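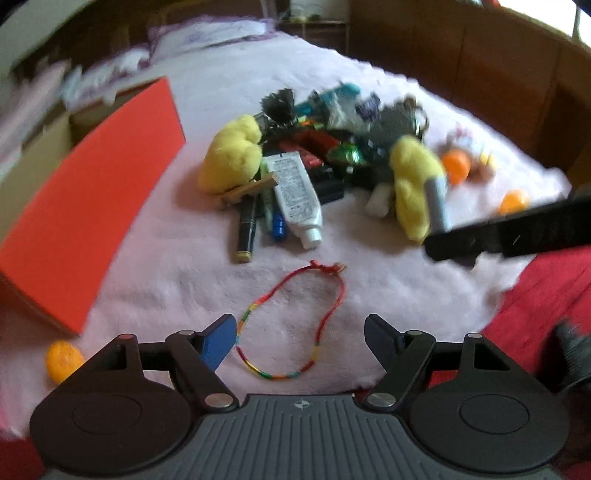
How to finish a braided bracelet with a sliding knot

Posted 21 November 2024 by Zübeyde Ekinci

A sliding knot lets you open the bracelet wide enough to get it over your hand, then pull it snug. It works on any flat or round braid with a tail at each end.

What you need

Your finished braid, with tails of at least 10 cm
A spare piece of the same thread, 30 cm long
Scissors
Tape
Clear glue (optional)

Steps

1. Tie an overhand knot where the braid stops at each end. Pull it tight.

2. Bend the braid into a circle and lay the tails over each other, pointing in opposite directions. Tape both sides to the table.

3. Slide the spare thread under the tails and tie it once around them, leaving the ends even.

4. Make square knots over the tails — left over right, then right over left. Five or six are enough. Keep them firm, but check that the tails still move.

5. Turn the work over, tie the ends off and trim them to 2 mm. Put a dot of glue on the cut ends only. Leave overnight.

6. Open the bracelet as wide as you need and knot each tail where it meets the slider. Trim what is left.

If the slider sticks

The knots are too tight. Roll it between your fingers and pull one tail at a time. If it still won't move, cut the spare thread off and start again from step 3.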